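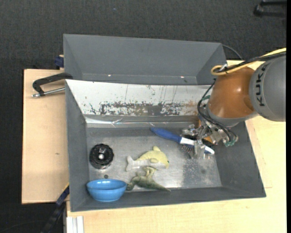
Kisten ohne Deckel

13/06/2024

Seit September wollte ich den Putzschrank im Flur ausräumen, jetzt ist es endlich passiert. Darin lagen 10 Bürsten, eine halbe Packung Schwämme und mehrere Tuben, deren Inhalt längst hart war. Die meisten Bürsten hatten krumme Borsten und kamen gleich weg.

Behalten habe ich acht Teile, gedacht für zwei offene graue Kisten. In die vordere kommt alles, was ich jede Woche brauche, in die hintere, noch leere, später der Rest: Fensterabzieher, Fugenbürste, Entkalker. Deckel wollte ich keine mehr. In den alten Boxen mit Deckel stapelte sich obendrauf sofort der nächste Kram, und unten kam man nicht mehr ran.

Am liebsten nehme ich zurzeit eine blau-weiße Bürste mit dickem Griff. Der liegt gut in der Hand, auch mit Gummihandschuhen. Für Fliesen reicht sie, für den Backofen nehme ich weiter Stahlwolle. Mein Nachbar Garba schwört auf Bürsten aus Holz, aber die werden bei mir im Bad nach zwei Monaten schwarz.

Bürsten lege ich immer mit den Borsten nach unten und schräg in die Kiste. So ist auch der Stiel kein Problem. Vorher lasse ich sie über der Wanne abtropfen – sonst steht nach ein paar Tagen Wasser am Boden und es riecht.

Offen ist noch die Frage, wohin mit den Lappen. Im Moment hängen sie über dem Heizungsrohr. Nächste Woche nehme ich mir das Fach unter der Spüle vor, da habe ich seit dem Einzug nicht mehr richtig hineingeschaut.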